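Fultska Community Meeting Recorder

Home > Council and Public Safety > Meeting Equipment

If you've ever tried to take minutes at a police services board meeting with a full gallery, a councillor who mumbles and a chief reading from a binder, you'll know why we started making the Fultska. It's a tabletop recorder built for public meetings, the long and sometimes heated kind where people will want to know later exactly what was said and who said it.

The Fultska comes with 3 wireless microphones, one for the chair and two to pass along the table or hand down to residents during question time. Each has a good big mute button with a coloured light, so there's no fumbling about when the board goes in camera. The base unit keeps its own copy of everything, even if your hall's internet drops out halfway through the budget (ours certainly has!).

We sent early units to the town of Gashaw, where the oversight board had been getting by on a single cassette deck and a great deal of patience. Their clerk, Raed Nimri, wrote to us in October: "I used to spend two evenings on the minutes. Now I have the draft done before I've finished my tea, and I can find the chief's answer on overtime without listening to the whole night again."

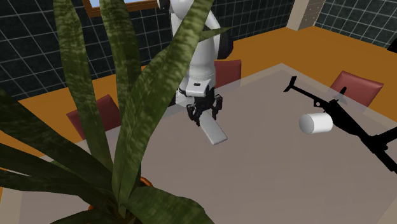
What's in the box

Base unit with power cord
3 wireless microphones and charging tray
2 table stands
Carrying case with shoulder strap
Printed guide, in large type

Good to know

A full charge gives you 10 hours, enough for even the most talkative public hearing. Recordings save in ordinary audio files, so your archive won't be locked to our software, and members of the public can be given a copy on request without any special program. Rules on recording and keeping public meetings differ from place to place, so do have a word with your own clerk or solicitor first.

Price: $658, with a 2 year warranty
Made by Hitix. Repairs and spare microphones through Cosberg.

Buying for several boards or halls? Send us a note and we'll happily work out a price for the lot.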